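Tarcombe Robotics Open Day: Frequently Asked Questions

When and where is it held?
The open day takes place in October at the Tarcombe site, Building 4. Doors open at 10.00 and the last demonstration starts at 15.30. Entry is from the Prevard Road side only.

Do I need to book?
Yes. Capacity is 300 for the day. Bookings are made by time slot and can be changed until the evening before.

What will be demonstrated?
Two things: the Stesau household manipulation arm, which runs on a bench in the main hall, and the simulator used to prepare its tasks, which runs on screens in Room 140. Each session lasts 40 minutes, including questions.

What does the simulator session cover?
Sandra Inskip takes visitors through how a room is loaded, how objects are placed in it and how a task is defined. Several rooms are used during the day. The bathroom is normally loaded first.
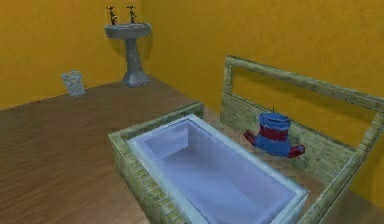

Simulated bathroom with bathtub, pedestal sink and teapot.

Why do the rooms look so plain?
The simulator is built for testing, and detailed surfaces slow it down. Walls, floors and fittings use simple textures applied to flat shapes. Colours and textures can be changed between runs so that the software does not come to depend on one particular wall or floor.

Why is there a teapot in the bathroom?
Objects are drawn from a shared library of 521 items and are not matched to the room. A teapot is a useful test object in any setting: it has a handle, a spout and a lid, and its orientation matters.

Can an object stay in mid-air?
Yes. Gravity can be switched off for individual objects while a task is being set up.

Can visitors try the simulator?
Yes, at the two terminals at the back of Room 140. Users may move objects and change the viewpoint. Saved layouts are deleted at the end of the day.

Is the software available?
The Ekanayake scene format is documented and copies of the specification can be requested at the desk. The simulator itself is not distributed.

Is photography allowed?
In Room 140, yes. In the main hall, without flash.

Is there step-free access?
Yes, throughout Building 4. Parking spaces for disabled visitors should be requested when booking.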